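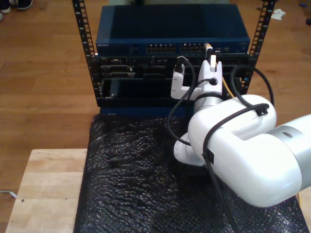 To: the patching list
From: Maricel Macaraeg
Re: Arm stalls with the plug in the jack

Oh, this is a good one, and I'm so glad you wrote it up with the order of events in it. I've been chasing the same fault on our setup since September and I think I can fill in the half you're missing. Quoting the main part of your message so the newer folks don't have to dig for it:

> We had a bad stop on the Udisness cell last night. The arm was
> patching a switch, had the plug at the port, and the controller
> threw a force fault and froze with the gripper still closed. So far,
> so normal. The part I didn't like is what came next. One of us hit
> clear and the recovery routine backed the arm straight out along the
> tool axis. The plug was latched. The cable was latched. The switch
> moved with it, and the whole rack tipped toward the arm before I got
> to the stop button.
>
> Nothing broke and no one was near it, but I have shut the cell down
> until I understand this. Log says the push force climbed for 12
> cycles and then tripped. No click event was recorded. The Scanlon
> module is supposed to listen for the click and set the "latched"
> flag, and the flag was never set. Is my threshold wrong? Has anyone
> else seen recovery pull on a live connection?

Yes! Us! And you were right to shut it down.

First, what I think happened. The flag in Scanlon gets set from a short drop in push force, the little give you feel when the tab snaps in. It only looks for that drop while the arm is in the insert state. If the force limit trips at the same moment, the state changes to fault first and the drop lands a hair too late to be counted. The plug is in, the tab is down, and the software is sure it's still outside. Then recovery does what it was written to do for a plug that missed, and pulls.

I went back through our logs and found 28 force faults during insertion. I had assumed all of them were misses. They weren't. In 3 of them the drop is sitting right there in the raw force trace after the state change, clear as day, with the flag still false. I was pretty excited to find that, and then a bit sick, because we had cleared every one of those by pressing the button and walking back to the desk.

So I don't think your threshold is wrong. You can lower it and you'll get fewer of these, but you'll also start getting false latches on plugs that are only leaning on the edge of the jack. We tried that for a week and traded one problem for a more annoying one.

Now the second half, the one that makes this a safety matter for me. Your rack tipped because it isn't held down, am I right? Ours wasn't either. A short open rack on a bench or a floor feels solid when you push gear into it, since all the push goes toward the back and you get used to that. Nobody on our side had ever tested a pull. When I finally did, with a hand scale hooked to a patch cable, the front of the rack started to lift well before the arm would have reached its own pull limit. The limit for pulling was simply copied from the limit for pushing. One number, used both ways! I'd bet a lunch yours is the same, so please go look at it before you do anything else.
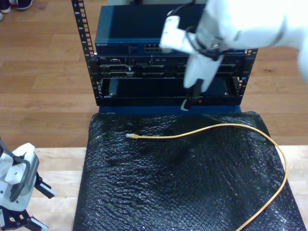
What we changed, in the order we did it:

1. Clear no longer moves the arm. After any fault in the insert state, clear opens the gripper all the way and then waits. The operator looks at the plug and picks "in" or "out" on the screen. Only then does it back off. This took an afternoon and I'd do it even if you do nothing else on the list.

2. Separate pull limit, much lower than the push limit. Set it from your own rack with a hand scale. Please don't copy mine, our rack is loaded differently from yours and the number means nothing on your bench.

3. Rack bolted to a plate, and the plate clamped. We then did the hand scale test again to be sure.

4. The listening window for the click now stays open for a short time after a fault. If the drop shows up late, the flag gets set and the screen tells you so. This is a patch to Scanlon and I'm happy to send it to anyone who asks. It's small and ugly and it works on version 13. I haven't tried it on anything older.

5. Slack check before each insert. If a cable is snagged under something, opening the gripper doesn't help you much, the tension is still there and the plug can jump sideways. We just look, with eyes, and run a hand down the cable while the arm is parked and locked.

One warning about number 1. Opening the gripper wide is fine at the end of a row of ports and not so fine in the middle of one. The fingers can press on the plug next door, and if they land on a tab they'll unlatch it. We did that once and spent a good while wondering why a link had dropped on a port we weren't even working on. Now the fingers open only as far as they need to let go. If your fingers are wider than ours you may have to rotate the wrist a bit before the approach so they open up and down. I'd love to hear how that goes, I haven't had the nerve to try it in a full block.

Also, and this is more of a hunch: check how your own cabling is tied along the arm. On one of our stops the force reading was off from the start of the move because a loop of cable was tugging on the wrist at that angle. It looked like contact when there wasn't any yet. We retied it with a bigger loop and zeroed the sensor in the pose just before insertion. The early trips got a lot rarer after that. I can't promise it's part of your problem, but a push force that climbs slowly over 12 cycles smells a little like it to me. A real miss on our arm climbs much faster than that, since the plug hits a hard face.

Could you post the raw trace? The flagged events won't show it. You want the wrist force along the tool axis, from a couple of seconds before the fault until well after, and the state changes on the same clock if you can get them. If the drop is there after the trip, we have the same bug and I'll stop calling it a theory.

For the Flevevwood people who asked last month whether this affects them: I think it does if you use the stock recovery routine, and I think it doesn't if you wrote your own, but go read what yours does with a closed gripper. Sekatum users have a different click detector and I don't know enough about it to say. If someone does, please jump in.

I really like this problem, can you tell? Plugging in a network cable is something my hands do while I'm looking the other way, and there turns out to be all this stuff going on in the last little bit of travel. Very happy to get on a call and go through your log line by line. Afternoons are good for me, any time after 3.

Please keep the cell off until the pull limit is sorted, though.

Maricel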